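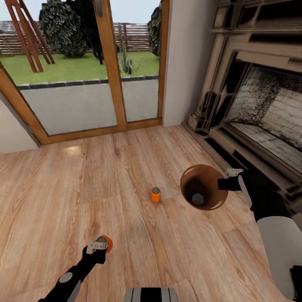
The gripper comparison has reached the point where we have numbers, and I am less impressed by them than the vendor's slides suggested I would be. Darius Krūmiņa set up the simulated room so that both arms get work at the same time. In the task shown, the left gripper has an orange cylinder, seen end-on, and the right one holds a glossy brown bowl tilted over the floor, with a second cylinder still standing between them. It is a fair task, and both grippers look good doing it in simulation. My doubts are about how much of that carries over.

Progress since the last report

Kanchan Jaiswal ran 1000 simulated trials with the Stunell gripper and the same number with the Wodine. On cylinders there is very little between them. The Stunell failed 146 times, mostly when it came in too low and knocked the can over. The Wodine's failures were fewer but harder to sort, and I don't want to quote a figure until Kanchan has gone back through the logs. Some of what the script marked as a good grasp was the fingers passing slightly into the object. Darius has tightened the contact settings once already, and each time he does the gap between the two products shrinks.

The bowl is another matter. A thin curved rim held at an angle is where I expect a real gripper to slip, and the simulator has almost nothing to say about it. Friction is a single number that we picked. Cauã Magalhães tried 4 values for it and got 4 different winners by speed – so I would not put any weight on the speed results at all.

Bench tests

These are behind. The Mamani controller arrived in November without the right cable, and the bench at Hindcombe was not free until the cable came. Maiara Frota has now done a first afternoon with the Stunell on real cans. It held them. She also found that the finger pads pick up dust and need wiping, something the data sheet skips.

Spending

On plan, apart from the cable and a second set of pads. Kirstin Guthrie has the receipts.

Next period

Bench trials with both grippers, 6 objects each, bowl included. Kanchan will finish the log check first. I would ask that the purchase decision wait for the bench results, even if the vendor's discount runs out in the meantime.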